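## 3.2 Sorting room habits and the return of small parcels

Draft, Jan 22, 2018. AJ to check the refs before this goes to Kavedura.

Returns were logged at two depots, Asinness and Julard, over 6 weeks running up to the end of December. Same form at both. Staff wrote down the time a parcel came in, where it was put first, and when it left the bench. We did not ask them to change anything. 3000 forms handed out, a good part of them came back with the "put first" line blank, more on that in 3.4.

The depots are not alike. Asinness is an old dairy, low ceilings, one door for everything. Julard was built for the work and has a separate entrance for returns. Kahraman's earlier survey (unpublished, his notes kindly shared) treated them as one site, and we think that hid most of what is interesting. Once the forms are split by depot the late parcels bunch up at the shift change at Asinness and nowhere much at Julard.

First putting-down place matters more than we expected. A parcel put on a shelf was dealt with in order. A parcel put on a table was dealt with when somebody wanted the table. Clerks at both depots said the same thing in interviews, nearly in the same words: "it's on the table so it's being done." Often it was not being done. Jakubowski calls this parking and we keep her word from here on.

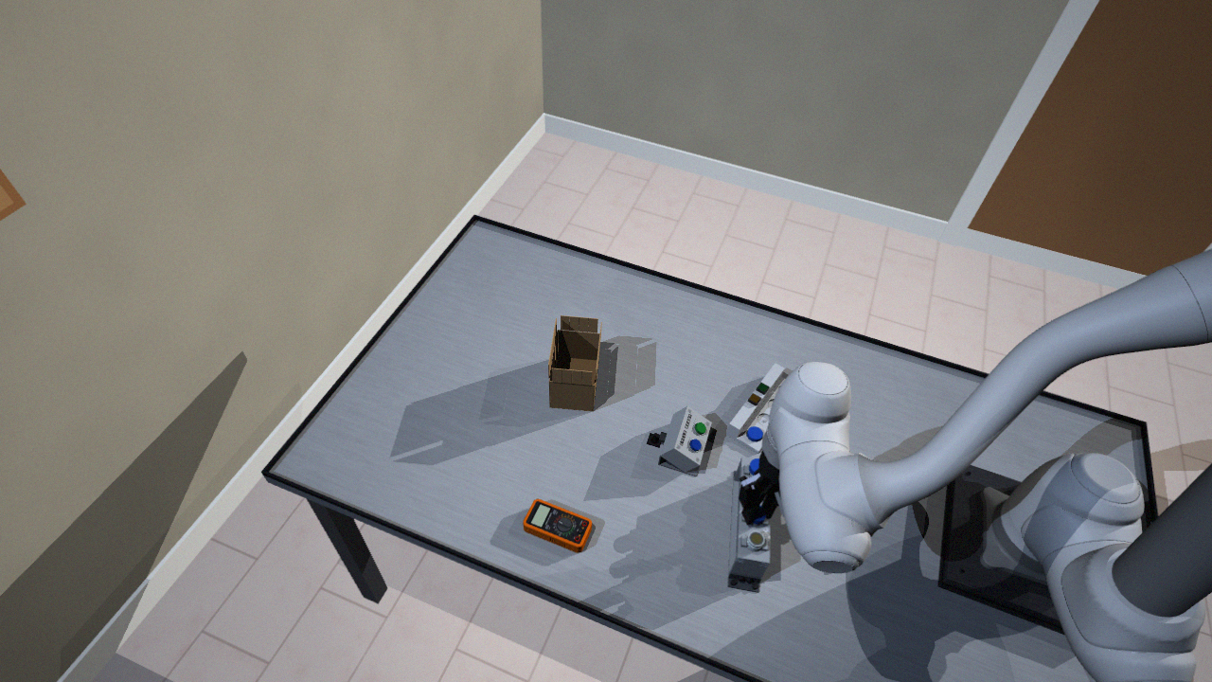
**Figure 2.** Open carton and multimeter on a work table.

Parking was worst with goods that came back to be checked, small electricals mostly, chargers and lamps and radios. Clerks opened these to look for the slip and then left them for whoever did the testing. An opened box does not stack, so it takes up bench space in a way a sealed one doesn't. With the flaps standing up, as on the carton in Figure 2, nothing can go on top, and a tool left next to it, like the orange multimeter there, tends to be read as a sign that somebody is coming back. Seven of the clerks we talked to gave a tool on the bench as a reason for not touching a parcel. Longest wait for a parked item was 43 hours, at Asinness, over a shift change.

Sealed parcels were parked too but for less time. The supervisor at Julard has a rule that nothing sealed stays on a table past the end of a shift. It is not written down anywhere and the newer clerks hadnt heard of it. They followed it anyway, by copying.

Politis, the software used for the log at both depots, has no state between "recieved" and "checked". So a parked parcel looks the same on screen as one that came in a minute ago. Clerks got round this with paper notes. Colors meant different things at the two depots, and at Asinness they changed meaning partway through the study when the yellow pads ran out. We could not recover the older meaning for all forms and have left those out of Table 4.

Wait times by type of goods are given in the next section. Lamps are counted with radios there, as the depots file them together.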